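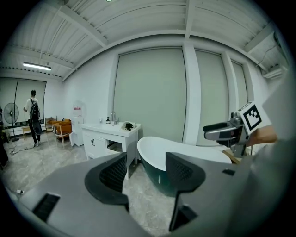 Cladeo Freestanding Bathtub, Dark Green

We've carried a lot of white tubs at Navelura over the years, and we like them, but the green Cladeo is the one people walk straight across the showroom to touch! The outside is a deep, dark green and the inside and rim are a glossy white, so you get plenty of color in the room and still have a bright surface to bathe in.

It's a true oval, finished all the way around, so it can stand out in the middle of the floor. We love it over gray marble tile — the green looks richer against a cool floor — and it sits happily next to a plain white vanity with a silver faucet. If your windows have gray-green blinds, even better.

Details

Shape: oval, freestanding
Exterior: dark green
Interior and rim: glossy white
Length: 158 cm
People needed to carry it in: 2
Lead time: 6 weeks
Item: Cladeo oval, Prenstead range

Planning your room

Measure your doorways and any turn in the stairs before you order. Leave enough space on every side to get a mop through (you'll thank yourself later). The faucet and drain kit are sold separately, and Malsha Wijesinghe on our fittings desk can match them to your plumbing.

Care

Rinse after each bath and wipe with a soft cloth and a little dish soap. Skip scouring powder and rough pads on the white surface.

Ada Cirillo looks after orders for the Prenstead range. Call the showroom any time after noon on Monday to ask for a color chip.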